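Search this site Enter keywords Go

The Small Table: Setting a Place When It's Only Lunch
6 min read
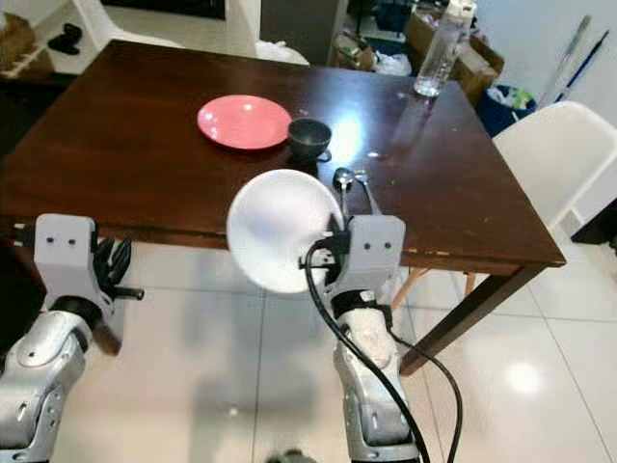
I have been meaning to write about weekday tables since April, when the Prulimbridge supper club moved its sign-up sheet online and I found myself with a free half hour and a cup of tea going cold beside me. Every season this newsletter runs a long piece on the big tables, the holiday ones with the candles and the extra leaf and the cousins at the corner, and every season somebody writes in to ask, very nicely, what they are supposed to do with the other days of the year. So this one is for the other days. A plate, something small and black to hold soup or coffee or a few olives, a spoon, water within reach. That is plenty to be getting on with.

I grew up in a house where lunch was eaten standing up at the counter, and I carried that habit around with me for a good long while after I left. What changed it was a plate. I bought two of them at Skimmont, on the sale shelf at the back where they put the odd colors, and they were such a cheerful pink that it seemed unkind to hold one over the sink and eat toast off it. I sat down. I have been sitting down ever since, more or less, apart from the mornings when the bus is early.

Let me say a word for coral, then, while I'm on the subject. People are shy of it. They think it will look like a child's tea set, or that they'll be tired of it by fall, and they go home with white again. White is lovely and I have a cupboard full of it, but on a dark brown table a white plate can look a bit like a dinner in a hotel, all very correct and waiting for somebody to inspect it. Coral on dark wood is friendlier. It warms everything up. A scoop of plain rice looks like a meal on it, and so does half a sandwich, and a green salad looks so good you might take it for granted that you like green salad. (I do now. It took some time.) The only food I've found that it doesn't flatter is salmon, which more or less disappears.

If you go for a bright plate, I'd keep the other pieces dark and quiet. Black is my favorite for the little cup or bowl that sits alongside, and I like one that opens out at the rim, so that it can be either thing depending on what you've cooked. Mine holds miso on Friday, pistachios on Saturday, and the tea bag on any day you care to name. Set it close in beside the plate. I used to spread everything out as if I were laying a place in a palace, with a hand's width between each piece, and it made a table for one look lonely. Bring things in close and they look like they know each other.

Now, cutlery. We had a lively bit of mail on this after the winter issue and I want to be fair to both sides. There are readers who believe the spoon belongs on the right with the bowl of it toward the back of the table, handle toward you, always, and there are readers who believe that on a Tuesday you may drop it wherever it lands. I'm with the first group in principle and the second in practice. What I will say is that a shiny metal spoon earns its place on a dark table even when you're having something you could perfectly well eat with your fingers. It catches the light. It gives the place a bit of sparkle without your having to go and find a candle, and it costs nothing extra, as it was in the drawer anyway.

About the table itself. Mine has a high gloss on it, and I get more questions about gloss than about anything else I write, so here goes.

A glossy table is a lovely thing and it is also a tattletale. Every overhead light will land on it as a great white spot, and every glass that has ever sweated on it will leave a small faint mark to remember it by. You have choices. You can use a mat or a runner, and Quansah does a plain woven one that I've had through the wash more times than I can tell you and it hasn't curled. You can get up with a cloth after every meal. Or you can do what I've come to do, and take the view that a table with a few scuffs and water marks on it is a table where people have been fed. I wipe it down in the evening with a damp cloth and then a dry one, going with the grain, and about twice a year I get the polish out and feel very virtuous for an afternoon.

If the glare bothers you while you eat, try the lamp before you try the tablecloth. One overhead light bouncing off a varnished top can be hard on the eyes, and moving yourself along the table by one chair is often enough to be out of the way of it. I ate at the wrong end of my table for years with my eyes half shut. A small lamp off to the side is kinder at supper, and it makes the plate look better too. Terado had a nice plain one in their spring catalog, with a cream shade, and I've seen them turn up secondhand.

And then water. I have been a water pitcher person all my adult life and I'm not about to stop, but I have made my peace with the plastic bottle at the far corner. It used to irritate me. I'd set everything just so and there at the back would be a clear bottle with a white cap and the last little bit of water in the bottom, which no one in any household has ever been willing to either finish or pour out. A friend of this newsletter wrote to suggest using those last inches on the nearest houseplant at the end of the meal, and I've taken it up, and my fern is much improved. If you do want it off the table altogether, a plain glass carafe with a tumbler upside down on top does the job and doesn't take up any more room.

A few more things I've picked up over the seasons, in no special order.

Buy the plate with a bit of a rim. It needn't be deep. A shallow raised edge is enough to stop the dressing from traveling, and it means the same plate will do for pancakes and for pasta with a loose sauce. The completely flat ones are handsome in the shop and then you find yourself chasing peas.

Don't save the good one. I know everybody's grandmother has been quoted on this by now, so I'll leave mine out of it, but use the plate you like best at lunch on your own, and if it chips, it chips.

Keep one place's worth of things together. I have a low shelf by the stove where a plate, a cup and a spoon live all the time, away from the stacks, and when I'm tired I can have a place set before the kettle boils. It has done more for my lunches than any recipe I've ever been given, and I've been given a great many.

Leave some table bare. There's a temptation, when a table is large and you are few, to fill it up with a bowl of lemons or a stack of magazines. A good stretch of dark wood with nothing on it is restful, and it's somewhere to put the newspaper.

For those who asked, the Skimmont sale shelf is still at the back, past the baking pans, and they tell me the odd colors get restocked on no schedule at all, so you'll have to go and look. Quansah will cut a runner to length if you bring your measurements written down. Mine is 59 inches, which leaves a bit of wood showing at each end, and I like it that way, though the person at the counter clearly thought I'd measured wrong.

The Prulimbridge supper club has places open again for the next round, and they've asked me to mention that you bring your own plate and spoon. I'll be bringing the pink one. If you've got a weekday table you're fond of, or a strong opinion on which way a spoon should face, write in as usual and I'll print as many as I have room for in the next issue. Please do sign your letters, and please, if you are the reader who wrote two pages on trivets, send me the third page, as your letter stops in the middle of a sentence and I would dearly like to know how you got the wax off.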